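The Software Between the Hand and the Arm

At Semeniuk, the first thing a new hire learns is how to throw data away. The company writes software that turns recordings of people handling objects into motions a robot arm can follow, and a good part of any week's recordings never makes it to training.

Yannick Guérin runs the tooling group. He came from web search, where he spent years cleaning up logs, and he says the work is closer to that than people expect. A person picks up a gripper with a coded marker on it and does a task at a table. Cameras track the marker. What comes out is a long list of positions and angles with time stamps, plus video. "It looks fine on a plot," Guérin says. "Then you send it to an arm and the wrist flips over."

The flips come from the tracker. A flat square pattern seen nearly head-on can be read as tilting one of two ways, and a noisy picture can tip the answer back and forth between them. Putting patterns on several faces of a cube helps, as a camera will often catch two faces at once. Light is another problem. Glare on a shiny surface can wash out a corner of the pattern, and the solver then guesses.

Semeniuk's answer is a program called Inar. It reads each recording twice, once forward and once backward, and compares the two paths. Where they disagree, Inar marks the stretch and gives a cause if it can find one: glare, a blocked marker, a dropped picture, a clock that drifted. A recording with one short gap is repaired. A recording with many is set aside.

In March the team ran Inar on an old set of 307 recordings that had been checked by eye. It passed 214 of them. The other 93 had been used in training for months. Chae-won Seol, who works on planning, retrained her model without them and saw the arm stop hesitating above the table before a grasp.

Seol's own program, Huvaseo, sits one step further on. It takes the cleaned path and asks whether a given arm could follow it. People lean over a table, reach past things and turn their whole upper body to get a better angle. An arm bolted to a stand can't do that, so Huvaseo keeps the path of the fingertips and works out new joint motions behind them. When it finds none, it shifts the base of the arm and tries again, up to 9 times.

The two programs used to pass files back and forth through a folder, and Seol remembers losing most of a day to a file that had its axes in a different order. They now share one format, with the axes, units and clock written at the top.
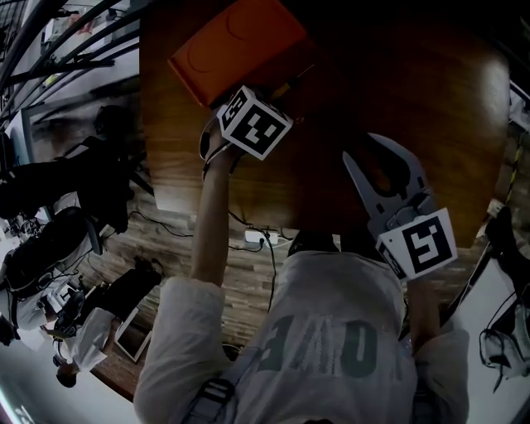

The next piece, Porkance, is meant to run during recording, so that a person hears a tone as soon as tracking gets weak and can redo the motion right away. Guérin wants it to work on a plain laptop. It still takes too long to start up, and he has not set a release date.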